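Syndicate share in a trotter: what am I signing?

11 September 2025
Started by Lucimara Evangelista
4 min read

We use cookies to remember your settings and to keep you logged in. Manage preferences.

Lucimara Evangelista
I have been offered a share in a four-year-old pacing mare called Jiridance. The syndicate is run by an outfit named Stondel, who also sold a friend of mine a piece of a horse that has seen more veterinarians than starting gates. Buy-in is $3,000, then $168 a month for training and feed. I've read the agreement twice and I understand the part with my name on it. What should I be asking before I hand over money I'd otherwise waste on a sensible vacation?

backfence_bob
Ask how the vet bills get split. "Monthly fee covers normal care" is a lovely sentence until she gets a sore suspensory and it stops being normal. My first syndicate sent me a bill in June for a bone scan on a horse I was fairly sure had been retired.
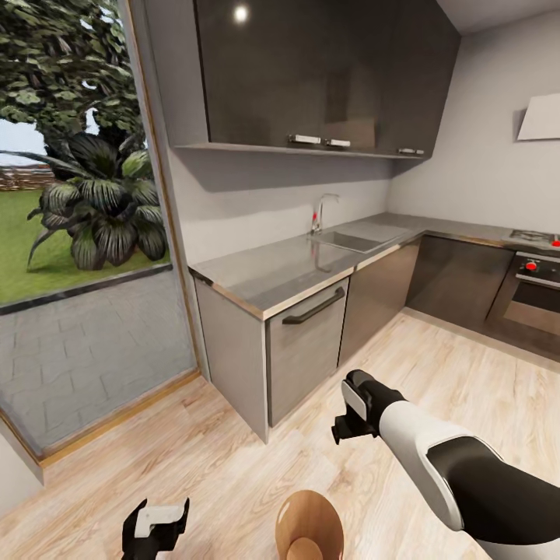 Also ask who decides when she's sold. In ours the manager could sell without a vote if the offer was over the purchase price. He did, too, and she won her next start for the new people. I have made my peace with this and think of it only at night.

hobblesandhope
Disagree a bit with Bob. You want the manager to be able to sell quickly. I've been in a syndicate where every decision went to a group vote. By the time we'd all agreed on a price, the buyer had bought another horse, raced it and sold it.

backfence_bob
Your people couldn't agree on the colors either. I remember those silks.

hobblesandhope
They were teal.

backfence_bob
They were several things.

Lucimara Evangelista
The vet part says "extraordinary costs will be shared pro rata." No cap that I can find. The sale clause is on the last page and says the manager "may act in the interest of the group," so I suppose I could be either of you.

quartermilepole
Trainer matters more than the paperwork. Who's she with?

Lucimara Evangelista
Jabłońska, at the Jomudar barn. She moved the mare there this spring. I watched one of their training miles and learned that horses go past very fast and then everybody looks at a watch.

quartermilepole
Then I'd be tempted. Jabłońska is patient and she'll tell you when a horse is no good, a skill most trainers misplace as long as the fees arrive on time. Jomudar is a long haul from the track, though, so check whether shipping is inside the $168 or on top of it.

hobblesandhope
It'll be on top of it. It's always on top of it.

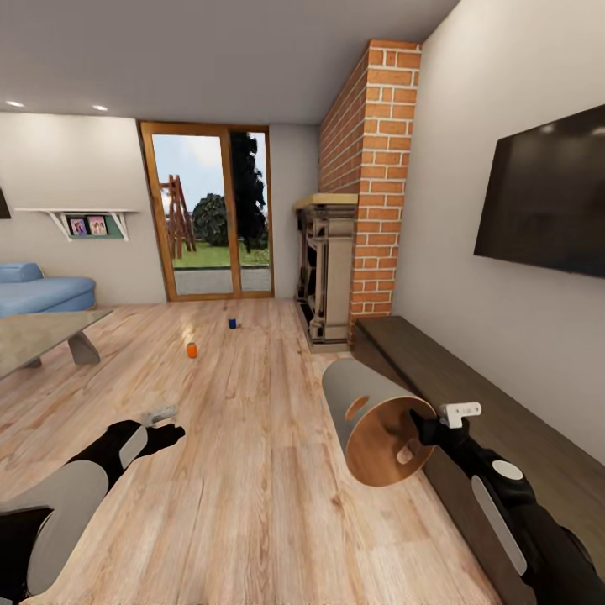
One more from me, on the money. Figure out what you can stand to lose in a year and treat it as gone on day one. Purses are nice when they come, but a share in a mid-grade pacer won't pay for itself and anyone at Stondel who says so should be asked to put it in writing. I kept thinking I'd do the living room first and get into horses afterward. A decent wooden floor like that one is a fine thing to own, and it will never once tie up in the post parade. I bought the share. My carpet is from the previous owner and I have been in the winner's circle twice.

backfence_bob
Twice that you were there for. You missed the third one parking.

hobblesandhope
I heard it on the speakers. It counts.

oldgrandcircuit
I'll be the wet blanket. Don't buy into a syndicate at all. Find two people you like and buy a cheap claimer together. You get a real say, you see every bill, and when it goes wrong you know whose fault it is.

quartermilepole
That's terrible advice for a first-timer. She'd need a license, an account with the horsemen's bookkeeper and two friends she doesn't mind losing.

oldgrandcircuit
I still speak to one of mine.

Lucimara Evangelista
Update for those keeping score. I called Stondel and asked about the vet cap, the shipping and the sale clause. Shipping is extra (well done, Hope). There is no cap, but they'll email before anything over $360 and owners can ask for a second opinion at their own expense. On the sale clause the man said "it's never come up," and then asked if I'd be paying by check.

backfence_bob
So you're walking away?

Lucimara Evangelista
I'm going out to the barn to see her again before I answer. I've been told to bring carrots.

hobblesandhope
Oh, she's bought it.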